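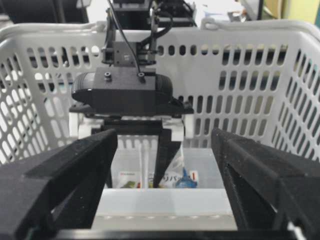

Why does a gripper that reports a good hold still drop light, thin items?

Most of the time the hold was never good. The controller sees the fingers stop before they reach fully closed, calls that a grasp, and moves on. With a thin handle, the distance between "holding it" and "holding nothing" can be smaller than the slop in the finger mounts.

Tracking down false grasps on thin items
By Melina Tsakiris
Last updated 30th April

We run a pair of arms on mixed small goods, with the Plutau controller and the stock Naluvholm grasp monitor. In January the monitor started logging successful picks for items that were still in the bin. The vendor note said to raise the closing force. I tried that first, so you don't have to. It bent things, and the false grasps kept coming.

What follows is the order I'd do it in now. Set aside an afternoon.

Before you start

Put the cell in manual, stop both arms, and lock out the drive power before your hand goes anywhere near the fingers. A low closing force is still enough to catch a fingertip. If you have two arms, lock out both. Donal Nic Aodha had the second arm start a homing move on him while he was wiping down the first one, and the screen said "idle" the whole time. Don't trust the screen.

Step 1. Check the zero

Power up with the fingers clear and close the gripper on nothing. Write down the position it reports. Open it, close it again, and do this 12 times. The manual says one reading is enough. I don't believe it, and our numbers wandered by more than the thickness of a coffee stirrer.

If the readings drift in one direction, suspect the finger mounts. If they jump around, look at the cable and connector first.

Step 2. Look at the finger faces

Printed fingers wear. They also pick up fibers and grit, and any of that between the faces holds them apart just enough to look like an object. Lock out again, wipe the faces with a dry lint-free cloth, and shine a flashlight across them at a low angle. Pull off loose strands with tweezers. Then repeat Step 1.

This fixed part of our problem. I had hoped it would be all of it.

Step 3. Test with something thin and cheap

Use a plastic spoon or a straw. Bring the fingers to the narrowest section of the handle and close slowly, at 28 percent speed if your controller lets you set it. Record the closed position and compare it with your empty readings from Step 1.

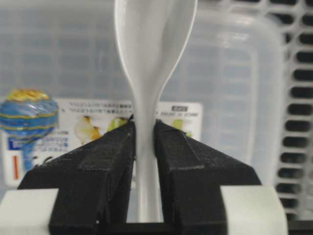
Spoon held upright at the narrow part of the handle, one finger on each side.

If the two sets of numbers overlap, stop there. No threshold is going to separate them, whatever the auto-tune page promises. Khurram Kakakhel spent two days nudging ours up and down before he would accept this. You need stiffer mounts, a different finger shape, or a second signal.

Step 4. Add a second check

Position alone is weak evidence. We added two things:

Motor current after closing. Wait 80 milliseconds for it to settle, then read it. Too early and you are measuring the impact.

A small re-close after the lift. Command the fingers a hair tighter once the item is up. If they travel farther than they should, whatever you thought you had is gone.

The re-close costs a little time per pick. Nimal Chowdhury wanted to skip it on heavier items, and I let him, with the fault set to stop the arm instead of retrying. Automatic retries are how our small fault got expensive: the arm kept going back into a bin where the item had tipped over, and it cracked a finger.

Step 5. Run it long enough to mean something

Twenty clean picks prove very little. We ran 2,000 with a mix of thin and ordinary items and checked the log against what was really in the output tray. Do the comparison by hand, because the log is the thing you are testing.

Things I still don't trust

The "grasp confidence" score. Thanasis Vlachopoulos asked support what goes into it and got the brochure back.

Clear or shiny wrappers, if you use the wrist camera as your second signal. Ours gave different answers with the lights changed, so we left it out -- current and re-close only.

Step 1 now gets repeated whenever a finger is swapped. Keep the old readings with the finger's part number.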